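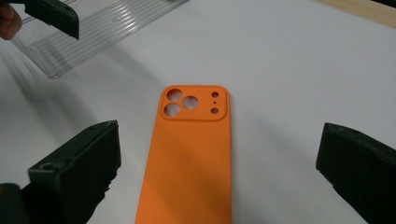

Community Help > Student Finance > Bursaries and Fee Assistance

Browse Unanswered Guidelines Sign in

Does a deferred place cancel a bursary already offered?

Coralie Tapsell
26/03/2024

I would be grateful for guidance from members familiar with the bursary rules at Cakstead. My son has accepted an offer to commence a diploma in the coming intake and has also been awarded the Olivares Bursary, which covers part of his tuition and a textbook allowance of $405. For family reasons he now wishes to defer for one semester.

The deferral form asks only for a student number and a preferred commencement date. It makes no reference to bursaries. The award letter states that the bursary is "tied to the intake for which it is offered", but a later paragraph refers to applicants who "vary their enrolment with approval". I am unable to determine which of these provisions would apply to him. He has not yet signed the acceptance page of the award letter. Should he do so before lodging the deferral, or after?

Filed under: bursaries, deferral, diploma programs, enrolment variation

Pascual Troncoso

The two provisions deal with separate matters. An offer of a place and an offer of a bursary are made by different offices, and a deferral granted by Admissions does not bind the bursary office. Your son should therefore make two applications.

The first is the deferral form you have described. The second is a written request to carry the bursary over, addressed to the bursary office and accompanied by the award letter. In my experience the request is considered more favourably when the acceptance page has already been signed, as an unsigned award may be treated as lapsed and passed to the next applicant on the list. He should sign it, state plainly in the covering letter that a deferral is being sought, and retain a copy of both documents.

Please note that the textbook allowance is usually handled separately from the tuition component. When my daughter deferred, her tuition component was carried over in full and the allowance had to be applied for again at the new intake. I would also recommend that he ask for the decision in writing. Advice given at the counter is not recorded on the student's file.

Facundo Bravo

My understanding is that any bursary is forfeited on deferral and the student must reapply. This was the position when I studied at Alora, although I cannot say whether Cakstead follows the same practice.

Baltasar Domínguez

I would add one point to the response from Pascual Troncoso. The carry-over request must be received within 90 days of the date printed on the award letter, and that period is not extended while a deferral is being assessed. If the letter is already some weeks old, the request should be lodged first and the deferral approval forwarded when it arrives. For a mid-year commencement, the bursary office generally issues its decisions in May.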